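Bundling loose wooden sticks so they stay put in a drawer or jar?

Posted in Home & Craft Help, June 9, 2025

Flurina Lüthi
Hi all, hoping someone here has been down this road. I took over a whole stash of thin wooden sticks from my aunt when she gave up her craft stall in February (bare wood, no varnish, longer than a pencil by a fair bit) and I've been trying to get them sorted ever since. She'd kept them in one big sack. I've pulled out the cracked ones and now I want to bundle the rest so I can grab what I need for a project without tipping the lot onto the floor, and yes, I've done that twice.

My trouble is the bundles won't stay neat. I put rubber bands on, they look great, and a week later there's always one that's slid halfway out the bottom or is poking up past its mates. If I wind the band tighter the outside ones bow and I'm worried they'll dry that way. I've been working at the little table in the hall with a checked cloth over it so they don't roll so much, which helps a bit.

How many to a bundle? And is there something better than rubber bands? I bought a Camenzind drawer unit for them but the drawers are only 60 cm wide, so the sticks have to lie flat and can't be too fat a bundle.
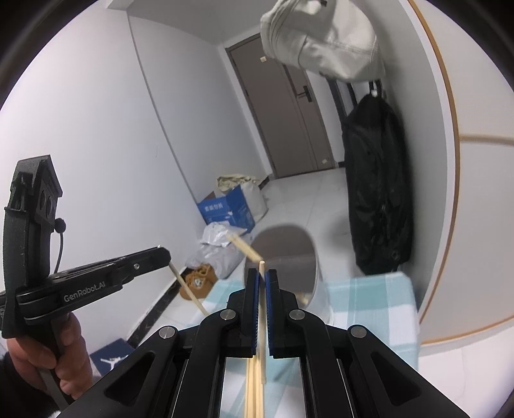 Sorting by length was going to be my next step, but I'm not sure if I should do that before or after I bundle. My aunt says it doesn't matter, my neighbour says it's the only thing that matters. The colour's nice and even across the lot, pale all the way through, so I don't need to separate them that way. You can see the sort of thing I mean with the one tip sticking up higher than the rest. Drives me batty! Any ideas welcome, and please nothing that needs a workshop, I've got a hallway and a pair of scissors.

Marlowe_T
Sort first, then bundle. Your neighbour's right, sorry to your aunt. If you mix lengths you'll never get them level and then every bundle looks messy no matter what you tie it with.

What I do with mine (I make kites and little plant trellises, so I go through heaps) is stand a loose handful upright and tap the bottom ends on the table a few times. Do it on the bare tabletop, with the cloth pushed aside, as a soft surface gives a bit and the ends don't line up properly. Then tie in two spots, near the top and near the bottom. One tie in the middle is where the sliding comes from, the sticks can fan out at both ends and work themselves loose.

For ties I gave up on rubber bands years ago. They perish, and they leave a mark on bare wood. I use flat cotton tape from Sternidell, it comes on a 70 metre roll and I'm still on my first one. Wrap it twice and do a bow so you can undo it. Snug is plenty. If the outer sticks are bending you've gone too far.

As for how many, go by feel. I make mine about as thick as a broom handle. Any fatter and the ones in the middle slip out because nothing's really holding them.

dot from the lake
Just chuck them in a tall vase lol. Worked for me.

Prue K.
I'd go along with most of what Marlowe_T said but I want to put in a word for paper sleeves. I had nearly 2725 sticks to deal with after our school craft room shut (don't ask, I said yes to everything that day) and tying every bundle with tape would have finished me off. I cut brown paper into wide strips, rolled a strip around each handful and stuck it down with a bit of masking tape, paper to paper so the glue never touches the wood. You can write the length on the outside, and they stack in a drawer without rolling everywhere.

A couple of other things. Bare wood picks up grubby marks like you wouldn't believe, so wash your hands or wear cotton gloves if these are for anything that'll be left natural. And if the bundles are lying flat, turn them over every now and then. I had 5 bundles at the bottom of a Laveren tub go curved on me one damp winter and they never came good. I cut them down for plant labels in the end.

If some are too long for your drawers, lay them corner to corner before you reach for the saw, you gain a few centimetres that way.

Flurina Lüthi
Thank you both! (And dot, I do like the vase idea for the ones I use most.) Did a test run tonight with tapping them on the bare table and two ties of old bias binding, and it's much better already. I'm going to try the paper sleeves for the long ones. Prue, how wide did you cut your strips?

Prue K.
About the width of my hand. Wider if the sticks are really long.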